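Quick one this week, typed up from a phone call so bear with the notes. A-yeong Choo runs the workroom at Wullow, where they lay out trays and place settings before anything goes to the shops. I wanted to know how you keep a shared room usable. She had opinions.

First thing, the table. "It has one job," she said. "If a table has two jobs it turns into a shelf." Hers is white, cleared every night, no exceptions. People used to leave mugs. Not any more.

And the black lines on it? She laughed. "Everybody asks. It's so you know where to stop. Stuff inside the line is being worked on, stuff outside gets put away." She got the idea at Macedo, her old job, where she lasted 14 months and hated the lighting.

Shelves next. Low ones, white metal, along the side of the room. I asked if they were organized and got a long pause. "They're organized to me." Small boxes mostly. She tried labels from Gritby, they peeled in the heat, she went back to a marker pen. Every second Friday they take 30 minutes and go through the lot — "thirty, not an hour, people start reading old catalogs if you give them an hour."

Chairs are a sore point. Office chairs, black, on wheels, and they drift. "You push one in and it's back out by lunch." She wants stools. The budget says May, maybe.

Then the trays. They've been through 16 samples for the Comik order and she likes the tan one best, rounded corners, a rim you can get hold of. "Square corners chip. I've said it and said it." She wouldnt tell me the price.

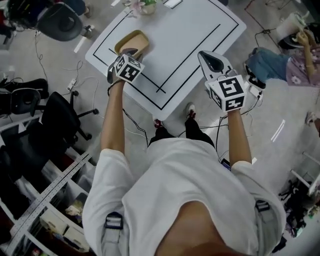
The tan tray on the workroom table, flowers up at the top edge.

The plant is hers, by the way. Pink and white, pale pot. Does it count as clutter? "No. It's allowed." I pushed a bit, given the one-job rule, and she changed the subject to cables. Hates them on the floor. Has a power strip down there anyway, wants a socket put in nearer the table, has asked twice.

Had to stop there, she had a delivery at the door. More on the Comik trays when teh order ships.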